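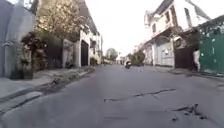 Our road, looking straight up. The cracks are on the right-hand side.

Crack sealing on a residential asphalt road – hot or cold product, and is it worth it near the broken edges?

Posted by Grakau
Drives and private roads

We live on a narrow private road maintained by the frontagers. The asphalt is worn and a bit blotchy but still smooth over most of its width. On the right there is one long jagged crack running more or less across the road, with thin branches coming off it. Nearer the camera and further right is a second, rougher one that runs diagonally, and the chips along it look loosened. There are also a few small dark marks between the two.

I have been quoted 339 for a contractor to clean and seal both. The alternative is a tub of cold-pour filler and a Saturday-style effort by two of us. What I need to know is whether the same treatment suits both cracks, and whether the weeds between the kerb and the pavement on the other side should be dealt with at the same time. I would like it finished in June if possible.

Relu Ilie
They are two separate repairs and should be priced as such.

The long crack is a sealing job. Rake it out, blow it clean with compressed air, let it dry fully and fill it with a bitumen-based sealant to slightly below the surface. The thin branches can be overbanded if they are too narrow to take material. Do not smear filler over dust. It will peel within a winter.

The diagonal one is different. Once the edges are breaking up, sealant has nothing firm to bond to. Saw-cut a rectangle at least 100 mm beyond the damage on all sides, lift out the loose material, and check what is underneath. If the base is sound, prime the vertical faces with bitumen emulsion, fill with asphalt, compact in layers and seal the joint. If the base moves underfoot, dig it out and replace it before anything goes on top.

Ask the contractor in writing which method the 339 covers. If it is only sealing, I would pay for the first crack and get a separate figure for a patch on the second.

As to cause, I would not guess from one photograph. Look up the utility plans before anyone cuts. A crack running across a road sometimes follows an old service trench, and you will want the depth of any pipe or cable first.

Pîrvu
Just fill it. I did ours with cold stuff from the builders' merchant and drove over it the same evening. Looks rough but it has held so far.

Halia
Agree with Relu Ilie on the patch. Two things to add.

Cold-pour filler is acceptable on the long crack if you keep to the width limit on the tub. Go by the widest point you can measure, and measure in several places. Dry weather matters more than the brand. Start at midday if there has been dew.

The weeds are worth clearing, but as a separate task. Roots and trapped soil hold water along the joint between the road and the kerb. Scrape the strip out by hand, brush it, and leave it bare for a few days so you can see the condition of the edge. If there is an open gap, seal that too. Avoid a pressure washer there – it can strip fine material out of old asphalt and leave the joint wider than you found it.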